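Closness bin-picking cell

From the Gerkthorpe workshop wiki, automation section. Article needs cleanup.

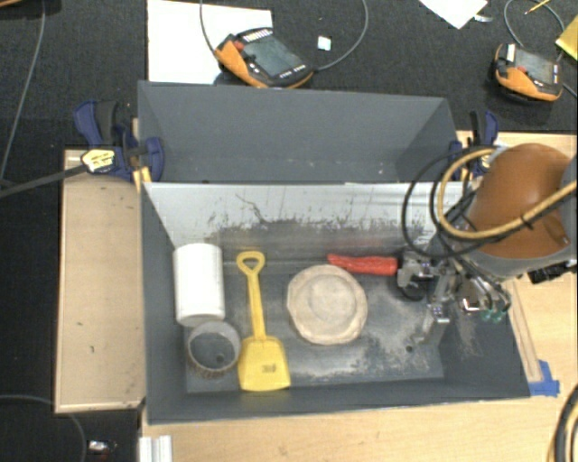
How often does the cell need to be recalibrated?
Every 14 days in normal use, and again any time a bin, a clamp or the gripper has been moved. A recalibration takes one person and one teach pendant, and the arm stays in slow mode the whole time.

The Closness cell is a tabletop picking station at the Gerkthorpe workshop, used for testing grasps on mixed loose items. Arm, gripper, two gray bins, light wood table. Built by Rissanen, a small integrator, and handed over in January. Present layout and most of the upkeep routine are the work of Oona Kettunen, who also wrote the first version of this article.

Layout

Two gray open bins, one behind the other. The arm comes in from the right and reaches over the right end of the bins. Bar clamps at either side of the far bin. Blue tape on the table by the near bin's front right corner. A narrow wooden strip lies beside the bin on that side, at an angle. Leave it alone.

The arm carries a thick tan-yellow hose, held with a black tie where it crosses the housing. Thin black cables run in wide loops to the gripper area. Loops are wide on purpose – the wrist needs the slack. Earlier wiring was tied short and pulled out of its connector twice.

Test items

Items change with the job. Usual mix is a cylinder, a cup, a toy shovel, a shallow round dish or lid and something lumpy with a handle shape. The shovel is the hard one, long and thin with a loop at one end, and when it stands close to a wall the fingers have no room. Anything with sharp metal edges is kept out of the set. Items go in loose, no pattern.

Setting up

Clamps first. Tighten the left, then the right, then the left again. Push the far bin by hand, it should not shift. If it does, start over, dont just crank the one clamp.

Then the near bin. Set it to the tape. Open end up (this has been gotten wrong). Jog the arm to the four corners at slow speed and check the gripper clears the walls with the fingers open. Save the corner points under a new name, never over the old ones.

Last is floor height. Jog down over a clear spot till a sheet of paper just drags under the fingertips, store that, back off. Most of the scuffing in older bins came from a floor height set too low.

Bin wear

The near bin takes nearly all the wear. Dark smears build up on the lower part of the back wall, and the floor goes pale and dusty from abrasion. Smears are cosmetic. Scratches are noted in the log but a bin is not pulled for them. It is pulled when a wall flexes under thumb pressure or the floor is worn through anywhere. Wipe with a damp cloth, no solvent. The first bin lasted 3000 picks before it was swapped, the second is past that and still in use.

Gripper

Checked every 1490 cycles, the counter is on the pendant's second page. Check that the fingers close evenly, that the bracket screws are tight, and that no fitting has worked loose. A hiss with the arm stopped means a fitting – press each one in turn untill the sound changes. Spare fingers come from Bostgate in packs. Fingertips are replaced as a pair, always.

Common faults

Stops over the bin with a cable warning. Usually a loop has caught on the back wall. Stop, power down the drives, lift the loop clear by hand. Do not try to jog it free.

Misses everything by the same amount. Bin has moved. Redo the corners.

Misses on the right side only. Seen after the hose was re-tied too tight, it drags the wrist slightly at full reach. Cut the tie, fit a new one, leave a finger's width.

Drops round things. Worn tips, or dust. Clean first.

Pendants

Keep pendants off the picking table. Cables go the long way around and not under the arm. Before powering up, trace the cable from the pendant in your hand back to its controller. Screen contrast is poor on both of the old ones, a software setting helps a little.

Log

Every stop gets a line in the log, with the cycle count and what was done. The log had 128 entries as of November 18, 2025. Entries from before the second bin are on paper only and partly unreadable.

See also: Gripper finger replacement; Bar clamps; Slow mode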